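Liddale: Stack & Settle
by Drodix
Puzzle - Simulation
Free to play, contains ads, offers in-app purchases

Last updated: Dec 9, 2019

ABOUT THIS GAME

Liddale is a slow-paced puzzle game set in a valley town that has run out of flat ground. You are given a plot, a pile of buildings and a short list of people who need somewhere to live. Fit the buildings on top of each other, keep the tower standing, and move the residents in.

There is no timer in the main game. You can take a piece back as many times as you like until you press the bell, which locks the tower and lets the wind blow. If the tower is still up when the wind stops, the level is finished and the next plot opens.

The game has 124 levels split between the valley floor, the quarry, the harbor and the upper road. Levels on the valley floor teach the basic pieces. The quarry adds stone blocks that are heavy and cannot be rotated. The harbor adds tides, so the bottom piece moves a little every few seconds. The upper road mixes everything together and is meant for players who have finished the rest.

HOW TO PLAY

- Drag a piece from the tray to place it.
- Tap a placed piece once to rotate it, twice to send it back to the tray.
- Hold two fingers on the plot to see where the weight is.
- Press the bell when you are ready.

Each resident has one or two wishes. The baker wants to be near the ground. The clockmaker wants a window facing east. You can finish a level without meeting any wishes, but you will only earn one coin for it. Coins are used to paint buildings and to open the side plots.

GAME MODES

Story: The full set of levels, played in order. You can go back to any finished level to try for the wishes you missed.

Daily Plot: One new plot a day, the same for everyone. Your tower is ranked by height only. The ranking resets at midnight local time.

Yorath's Yard: An open plot with no goal. All the pieces you have unlocked are available here, and towers can be saved in up to 28 slots. Wind can be switched off in this mode.

Two-Player: Pass the phone back and forth and take turns adding a piece. The player whose piece brings the tower down loses the round. This mode works without a connection.

WHAT'S NEW IN VERSION 2

- Added the upper road.
- Added left-handed layout. Find it under Settings, Controls.
- The weight view now stays on until you turn it off.
- Round pieces no longer slide off slate roofs when the phone is tilted.
- Fixed a bug from the July update where finished side plots showed as locked.
- Daily Plot rankings load faster on older phones.
- Removed the pop-up that asked for a rating after every harbor level.

Saved towers from earlier versions will open as before, but a tower that used the old round pieces may need to be settled again before it can be shared.

IN-APP PURCHASES

The whole story can be finished without paying. Ads are shown between levels and never during one. A single purchase removes them for good on all devices that use the same account.

Coin packs are sold in the paint shop. The smallest pack is 500 coins. Coins bought this way can be spent on paint and side plots only - they do not buy extra pieces or make the wind weaker.

Purchases can be turned off from the parental menu with a PIN.

COMMUNITY

Players can post their towers from the Share button in Yorath's Yard. Posts go to the Liddale board, where they can be sorted by height, number of pieces or color. The board also has a section for stacks made away from the screen. 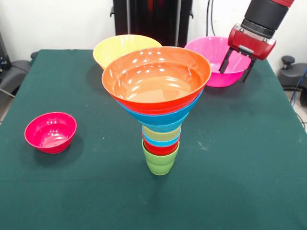 Off-screen stacks: bowls and cups, orange on top, lime green at the base.

Posts on the board are checked before they appear. Please leave names and addresses out of your captions.

ALSO FROM DRODIX

Millia - A card game for one player, played with a deck of garden plants. Match roots to soil and clear the beds before the frost card comes up. If you own Millia on the same account, the greenhouse piece is unlocked in Liddale from the start.

DETAILS

Players: 1 or 2 on the same device
Connection: needed for Daily Plot and the Liddale board only
Cloud save: yes, with a Drodix account
Controller support: no
Screen: portrait, tablet layout included
Language: English

SUPPORT

If the game closes when you press the bell, restart the device and make sure the newest version is installed. Your tower is saved each time you place a piece, so it will still be there. For a missing purchase, open Settings, Account, Restore. If that does not bring it back, use the contact form in the same menu and include the order number from your receipt.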